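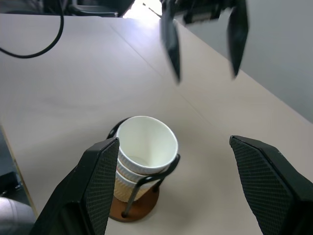
Photo: Domia Housing Support, Zidudcombe

Ticket: door entry panel at Gallardo House not ringing through to flats
Status: open, then closed, then open again, now closed (fingers crossed)

Right, logging this one properly because I've now had a go at it twice and I'd like the next person on shift to know what I tried.

One of our tenants on the top floor told me her support worker had been standing outside pressing her flat number and nothing was happening upstairs. No buzz, no light on the handset, nothing. She only found out when the worker rang her mobile. She relies on those visits for her medication, so I marked it urgent.

First thing I did was go down and press the button myself while she listened out. Silence! Then I tried the flat next door, same again. Ground floor flats rang fine, so at least it wasn't the whole building.

I switched the panel off at the cupboard, waited 40 seconds and switched it back on. Both flats rang. Lovely, closed the ticket, went and had my lunch.

Update, 4pm: it's gone again. Same 2 flats. Reopened.

Rang the Jedard helpline and was on hold for almost half an hour (the music is dreadful, bring a book). The chap asked me to read him the call list off the panel menu, and there it was: both flats were down as "night mode", which stops the handset ringing at set hours. The hours had been put in back to front, so it was going quiet in the daytime and ringing all night if anyone fancied pressing it. Restarting clears it for a bit, then it picks the setting up again.

To fix it: hold the bell key, go to Residents, pick the flat, choose Quiet Hours, set it to Off, then save. You have to save each flat separately or it forgets, which caught me out on the first one.

Tested from outside after tea and again when I came in next morning. Both ringing, both doors opening from upstairs. The tenant says hers is a bit loud now, so I've turned the volume down a notch for her.

Still to do: the helpline quoted £200 for an engineer to check the rest of the panel. I've said no for now and I'll go through the other flats on the menu myself this week. Closing.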